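Leave the old satellites out of the bargain

Every few months another company announces that it will clean up low Earth orbit. The plans are similar. A small spacecraft goes up, matches the path of a dead satellite or a spent rocket stage, takes hold of it and brings it down to burn in the atmosphere. I have followed this business for a long time and I would like it to succeed. My complaint is with how we are paying for it, and the Prurklow contract is a good place to start.

Prurklow wants to remove an upper stage that has been circling since before most of its engineers left school. The price quoted to the public purse is 56 million, and for that we get one object removed. The company says later missions will be cheaper, and I believe it, because the first of anything costs more. What I do not accept is the second half of the arrangement. In return for the removal, the operators who helped to pay for it receive credit against their own future disposal duties. They may leave a satellite up for longer at the end of its life, on the grounds that something else came down.

That is a poor trade. A dead rocket stage at a high altitude and a dead communications satellite at a lower one are different hazards. They cross different traffic. One may be heavy and slow to decay, the other light but sitting in the busiest band there is. Counting them as one each, and cancelling them out, makes the sum look tidy while the risk moves from one place to another.

The people who wrote the scheme know this. The papers that came with it include a weighting table, which is meant to correct for mass and altitude. I have read it twice. It corrects for mass fairly well. For altitude it uses three broad steps, and an object near the edge of a step can gain or lose a good deal of credit by being a few kilometres one side or the other. Anyone who has dealt with a tax threshold can guess where the satellites will be found.

How much is really up there

Figures for orbital debris are thrown about freely, and most of them are not much use for this argument. Small fragments run to enormous numbers, but no removal mission on offer will touch them. What matters for the removal business is the large, intact stuff, which can be tracked, reached and held.

The consultation used a list of 3163 such objects. I would quarrel with some of the entries, but take it as it stands. Of those, the scheme marks 275 as priority targets. At one object per mission and one or two missions a year, the priority list would outlast everyone now working on it. Even a tenfold increase would leave us at it for many years, and that assumes nothing new is added to the list in the meantime.

Things are being added all the time, of course. A satellite whose battery fails before its operator can lower it becomes a target like any other, and one that was never given enough propellant to come down was a target from the day it was launched. The cheapest removal is the one carried out by the satellite itself, with its own fuel, while it still answers commands. Any scheme that weakens the duty to do that has to be very good in other ways, and I cannot see that this one is.

The case of Vasia

Vasia is often brought up by supporters of credits, so it deserves a fair hearing. The operator had a small fleet, a bad batch of thrusters and no realistic means of bringing all of its satellites down on time. Under the present rules it faced a penalty that would have finished it. Under credits, it could have paid towards a removal elsewhere and carried on trading.

I have some sympathy. Companies should not be ruined by a faulty part they bought in good faith. But this is what insurance is for. A disposal bond, paid before launch and returned when the satellite is safely down, would have covered the Vasia fleet without any need to pretend that someone else's rocket stage was a substitute. If the satellite fails, the bond goes to pay for removing that satellite, or the most dangerous one in the same band. The money stays tied to the altitude where the problem is.

Operators dislike bonds because they take cash out of the business at the worst time, just before launch, when there is least of it. That is a fair objection. It can be met by letting insurers stand behind the bond for a yearly premium, with the premium set by how well that design of satellite has behaved in the past. A firm with reliable thrusters would pay little. A firm trying something new would pay more, and would have a reason to test it properly on the ground.

Grabbing is the hard part

There is also a practical question that the public papers hurry past. Most of the large objects on the list were never built to be caught. They have no handles, no docking plates and no markings to help another craft judge distance. Many are tumbling. Some have old insulation that may come away when touched, which would turn one piece of debris into several.

Amaral, which has done more ground work on capture than most, publishes its test results in some detail, and I wish the others did. Its reports separate approach, contact and secure hold, and give each its own success rate. A mission that approaches well and fails at contact is not three-quarters of a success. It may leave the target spinning faster than before and with a second spacecraft drifting beside it. Under the draft scheme, part of the credit is paid on arrival at the target. I would pay nothing until the object is on a path that brings it down.

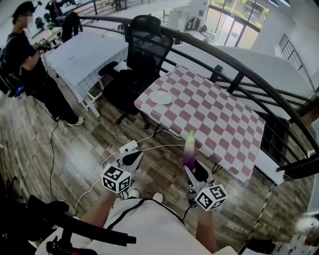
What I would do instead

First, I would keep public money for removal but cut the link with credits altogether. Governments put many of the old rocket stages up there. It is reasonable for governments to pay to bring them down, in the same way that the state pays to make safe an abandoned mine. That bill is separate from the duties of companies flying today and should be kept in a separate book.

Second, I would require every satellite going above 300 kilometres to carry a simple fixture that a removal craft can hold. Flutari sells one already and there are others. The fixtures are light, they need no power, and they turn the hardest part of a rescue into something close to routine. The usual answer is that a rule like this would burden small university satellites. Let them apply for an exemption and fly low, where drag brings them down soon enough on its own.

Third, I would publish failures. At present an operator must report a lost satellite, but the reasons can be kept private for years. Insurers see some of them and competitors see almost none. Air travel became safer partly through the dull work of writing down what went wrong and sending it to everybody. Satellite operators share position data far better than they did a decade ago, so the habit can be learned.

The argument from momentum

Supporters of the scheme have one more point, and it is their strongest. They say that removal needs a market, that a market needs buyers, and that without credits the only buyer is the state. State budgets come and go. A company that builds a removal craft for one government contract may not survive until the next. Credits would give it private customers and a steady order book.

I accept most of that. A steady order book matters more than any single mission, and a firm that flies once every four years will never get good at it. But bonds also create buyers. Every satellite that fails with a bond attached is a paid job waiting to be done. Insurers who stand behind those bonds would want removal at a known price, and would sign for it ahead of time. The income would rise with the number of failures, which is when the service is needed.

It would be slower to start. There would be no bonded failures in the first year and perhaps few in the second, and the state would have to carry the industry through that stretch with direct contracts. Prurklow could have its mission on those terms, with the credits taken out and payment held back until the stage is on its way down. I would support that and I suspect most taxpayers would too, if it were explained to them.

The draft rules are due back in December. The section on credits runs to nine pages and could be removed without disturbing the rest. The section on fixtures is a single paragraph that encourages their use where practicable. Those two lengths ought to be the other way round.

Related items
Disposal bonds: how the premiums might be set
Why tumbling rocket stages are hard to catch
Amaral publishes second set of capture tests
Five-year rule or twenty-five? A short history of deorbit limits
Letters: who pays for the old upper stages?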